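Chapter 4
What Surveys Can and Cannot Tell You

Key terms: population, sample, response rate, leading question, self-selection

You have been told since grade school that if you want to know what people think, you should ask them. This chapter takes a dimmer view. Asking is cheap and most people will answer, but the answers often get more trust than they have earned. Before we get to any formulas, we will look at two surveys that were both reported as successes. Keep a pencil handy and write down your doubts as you read.

4.1 The Smooth Ride

The Gostine line carries commuters over old jointed track. Where two lengths of rail meet, there is a thin gap with long metal bars alongside it, and each wheel that goes over the gap makes a small knock. Riders had complained about the knocking for years. In June the company handed out 1217 cards asking, "How much do you enjoy our smoother ride?" It got 394 of them back, most marked "a lot," and a press release followed.

How much should we believe? Start with the wording. The question says the ride is smoother before the rider has had a chance to agree. There was no box for "I hadn't noticed." Then look at the returns. Fewer than a third of the cards came back, and we know nothing about the riders who kept theirs or dropped them on the floor. Maybe they were happy. Maybe they were asleep. The report treats them as if they didn't exist.

Sándor Kocsis, the line's track engineer, put the matter in one sentence in his own memo: "If you want to know whether the joints are rough, go measure the joints." We think he was right. A survey can tell you how riders feel about a bump, if it is done well - it is a poor tool for finding out how big the bump is. 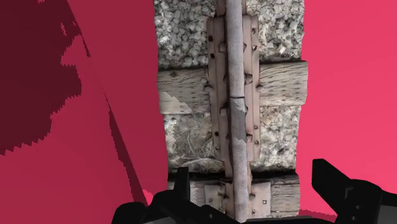 4.2 The Comfortable Sofa

Our second case comes from Jerkala, a furniture store that asked visitors to sit on a large sofa and rate it from one to five. The average was high. The store called the sofa "proven comfortable," and the word "proven" should make you reach for that pencil.

Think about who did the rating. These were people who had already walked into a furniture store and agreed to sit down when a salesperson asked them to. That is self-selection, and it happens before the first score is written. Most of them sat for three minutes or less. A seat that feels fine for three minutes can be miserable by the end of a long movie, and the score sheet had no way to show it.

Parveen Hettiarachchi, who ran the survey, later tried it again with longer sittings. Scores fell for all the softer models. The store did not put out a second press release. 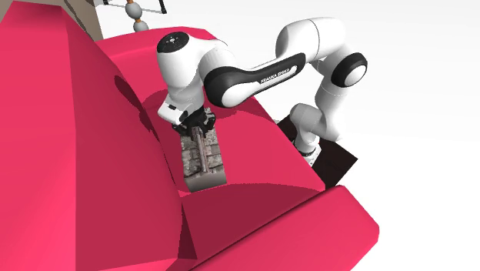
4.3 Before You Believe a Number

Go back to the doubts you wrote down. Most of them will fit under one of these headings, which we take up in the rest of the chapter:

Who was asked, and who was left out?
Who answered?
What exactly did the question say?
Could the thing have been measured directly?

Some textbooks add "Was the sample large?" at the top of the list. We have put it off until Section 4.6. A large sample of the wrong people is still the wrong people, and students who learn about size first tend to stop looking once they see a big number.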